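How a Two-Armed Robot Picks Up a Bottle

A robot arm is a chain of stiff parts joined by motors. Each motor turns one joint. Your own arm works in a similar way: the shoulder, elbow and wrist are joints, and muscles do the job of the motors.

The robot in this explainer is called Tikura. It was put together in a shared workshop, a place where people split the cost of tools and bench space. Agnes Skjelbred built the arms and Vlasta Vondráček wrote the control program. Work began in October with one arm and no hand.

Joints and fingers

A simple gripper has 2 flat jaws that open and close. Tikura has hands with several fingers instead. Fingers can wrap around a round object and press on it from more than one side. The cost is extra work for the program, which must tell every finger how far to bend.

Cables carry power and signals to the motors. They need some slack. If a cable is too short, it pulls tight when the arm stretches out – and a tight cable can come loose from its plug.

Why bottles are hard

A bottle lying on its side can roll. If one finger touches it too early, the bottle moves and the hand closes on air. The program therefore splits a grasp into steps:

1. Find the bottle and work out which way the cap points.
2. Turn the wrist to match.
3. Move the open hand over the bottle.
4. Close the fingers.
5. Lift slowly.

Step 2 took the longest to write. The first version of the program had 254 lines, and most of them dealt with the wrist.

Left hand or right hand?

The program chooses the hand that has the shorter path to the bottle. The other arm has to stay clear, so that the two do not collide.

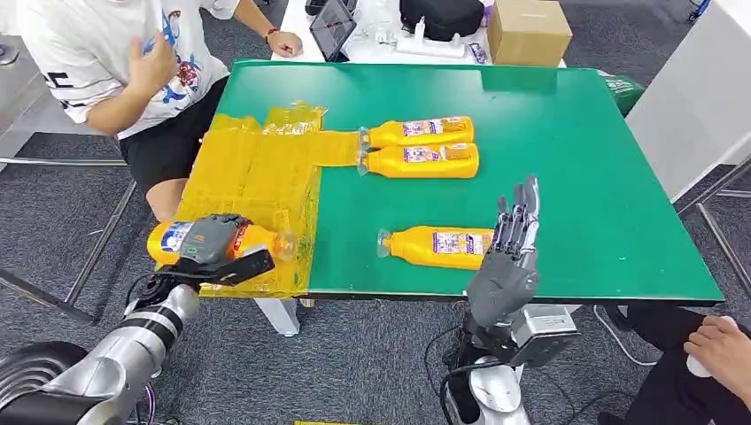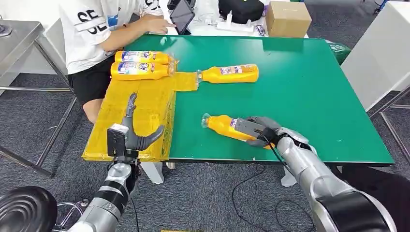
Tikura at the green table. First picture: the left hand holds a bottle. Second picture: the right hand holds one.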